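How a Two-Finger Gripper Holds a Cloth
An explainer for readers aged nine and up
By Samira Nassar

A gripper is the part of a robot that takes hold of things. Your own hand has four fingers and a thumb. Many grippers have only two fingers, and for a lot of jobs two is enough.

This page explains how a two-finger gripper works, using one we call Niven. Jessie Jardine and I put it together at home. It is held in a person's hand, so the person does the steering and the gripper does the pinching. Later, a robot arm can be taught to make the same moves.

The parts

Body. The body is the middle piece. Everything else is fixed to it. Ours has raised ribs along the top. A rib is a thin ridge that makes a flat piece stiffer. Try it with a sheet of paper: flat paper flops, but folded paper stands up.

Links. A link is a stiff bar that joins two moving parts. When the links swing, the fingers move.

Screws and pins. These are the joints. A link turns on its joint the way a door turns on its hinge. If a screw is too tight, the link sticks. If it is too loose, the finger wobbles.

Finger pads. The pads are the only parts meant to touch the object. They face each other, and the space between them is called the gap.
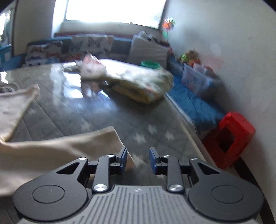 Cloth is a hard thing for a gripper to pick up. A block keeps its shape when you squeeze it. Cloth bends, slides and bunches, and it lies so flat that there is very little to grab. The best place to start is a corner or a fold. The steps go like this:

1. Open the pads wider than the fold.
2. Lower them until the tips just touch the table.
3. Close slowly.
4. Lift a small amount and check that the cloth comes too.

Step 3 depends on friction – the force that stops two surfaces from sliding past each other. Rubber on a dry floor has a lot of friction. Socks on a shiny floor have very little.

Practice runs

One try from start to finish is called a run. Jessie kept the notebook. By 2nd August we had written down 317 runs, and in 11 of them a joint had to be tightened before we could go on.

Words to know

Gap: the space between the finger pads.
Joint: a place where two parts meet and can turn.
Run: one complete try at a task.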